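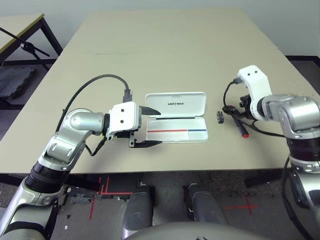

Beige table, white wall, grey floor.

How a coat gets its shape

Cloth is flat. A person is not. The job of turning one into something that fits the other is called pattern cutting, and it happens before any sewing is done. This page explains how it works. Words in the list at the end are ones you may not have met before.

What is a pattern?

In clothes making, the word pattern has two meanings. It can mean the stripes, spots or flowers on a piece of cloth. It can also mean a set of paper or card shapes that tell the maker where to cut. This page is about the second kind.

Each shape in the set is one part of the garment. A plain T-shirt needs very few: a front, a back, a sleeve and a band for the neck. The sleeve shape is used twice, once for each arm, and the second time it is turned over so that the two sleeves are mirror images.

A coat needs more. The Pinto, a child's winter coat made by a firm called Drirnwood, has 11 shapes in its pattern. They include the front, the back, the upper sleeve, the under sleeve, the collar and the pocket. The lining has a separate pattern.

Starting with a block

Pattern cutters seldom begin with a blank sheet. They begin with a block, a very simple pattern that fits the body closely and has no collar, pockets or other details. A firm may have one block for coats, one for trousers and one for shirts. The blocks are usually made of stiff card so that the edges can be drawn round many times.

Meinrad Mösli cuts patterns for Drirnwood. He made the Pinto by drawing round the firm's coat block and then changing the lines. He lowered the armhole, widened the hem and added a collar. A coat goes over other clothes, so he also added room at the chest. The extra room in a garment is called ease. A swimming costume has none, and is often smaller than the person who wears it, but the cloth stretches. A thick coat has a lot.

How a flat shape becomes a round one

Take a circle of paper and cut a straight line from the edge to the centre. Slide one cut edge over the other. The circle rises into a cone. You have taken away some of the width at the edge, and the paper can no longer lie flat.

A dart does the same thing in cloth. It is a fold shaped like a long triangle, sewn down on the wrong side. The cloth is narrow where the dart is wide, and it swells out past the point. Darts are used at the waist, the chest and the shoulder.

Curved seams do this work too. Look at the top of a sleeve pattern and you will see a shape like a hill. This is the sleeve head. Its edge is often a little longer than the edge of the armhole it will be sewn to. The extra length is squeezed in evenly, a little at a time, and gives the shoulder its roundness.

The marks on the pattern

A pattern piece carries more than an outline.

The grain line is a long arrow. It must lie in the same direction as the threads that run along the length of the cloth. A trouser leg cut off the grain may twist round when it is worn.

Notches are small cuts or triangles at the edge. A notch on one piece meets a notch on another. On a sleeve, one notch usually means the front and two together mean the back.

The seam allowance is the strip of cloth between the stitching and the cut edge. On the Pinto it is 18 mm at the side seams and narrower at the collar, where thick layers would make a lump.

The words "cut 2" mean that two pieces are needed from that shape. "Cut on fold" means that one edge of the pattern is placed on folded cloth, so that the piece opens out to double the width.

Laying out the pieces

Before cutting, all the pieces are arranged to fit into as short a length of cloth as possible. This arrangement is called a lay plan. Small pieces such as pockets go into the gaps between large ones. The first lay plan for the Pinto, in its middle size, used 218 cm of wool cloth. Turning the pieces round to save space is allowed only if the cloth looks the same both ways up. Velvet does not, and neither does cloth printed with animals that are all standing on their feet.

Try it yourself

You will need an old T-shirt that nobody wants, a large sheet of newspaper, a pencil and scissors. Ask an adult before you cut anything.

1. Cut along the seams to separate the front, back and sleeves.
2. Lay one sleeve flat on the newspaper and draw round it.
3. Mark which edge was joined to the body.
4. Do the same with the front and the back.
5. Measure the curved edge of the sleeve with a piece of string. Compare it with the armhole, adding the front and back parts together.

Words to know

Block: a basic pattern used as a starting point.
Dart: a sewn fold that gives shape.
Ease: the difference between the size of the body and the size of the garment.
Hem: the finished bottom edge.
Lay plan: the arrangement of pattern pieces on cloth.
Wrong side: the side of the cloth that is on the inside when the garment is worn.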